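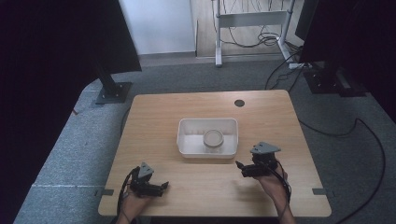 Search reviews Search

Home Reviews Desks & Tables Kitchen Contact

The Driron desk has been in my back room since May, and I have used it every working day for typing, sorting mail and, in the evenings, mending small things. I bought it to replace a folding table that bounced when I wrote. The top is light wood with a faint grain, pale enough that a white tray nearly blends into it. There is a small round cable hole near the back right corner. Mine is left-handed country, lamp and charger both on the left, so I would have liked a second hole over there. The cords now run along the back.

Assembly took me most of an afternoon. The legs come in one box and the top in another, and the two did not arrive together. The instructions are drawings only. Step 4 shows the crossbar upside down, and I had to undo four bolts and start that part again. The bolts themselves are fine, and none have worked loose.

I paid 300 at Kombo, who were selling it for 400 earlier in the spring. At the higher price I would have bought the Ela, which has a drawer. The Driron has no storage at all, so pens and stamps end up in a cup, and the cup ends up in the way.

It stands steady on a hard floor. On carpet it rocked until I turned the front feet out a little. The finish has held up well against coffee, though a ballpoint left a dent when I wrote on a single sheet. Use a pad.

My other complaint is the height. It is fixed, and with my old chair my elbows were too low. I spent another 40 on a seat cushion from Skosovov, and that fixed it, but a shorter person may want a footrest as well.

I would buy it again at the sale price. Measure your doorway first — the top comes in one piece and does not bend around corners.

Filed under: Home Office, Desks, Under 500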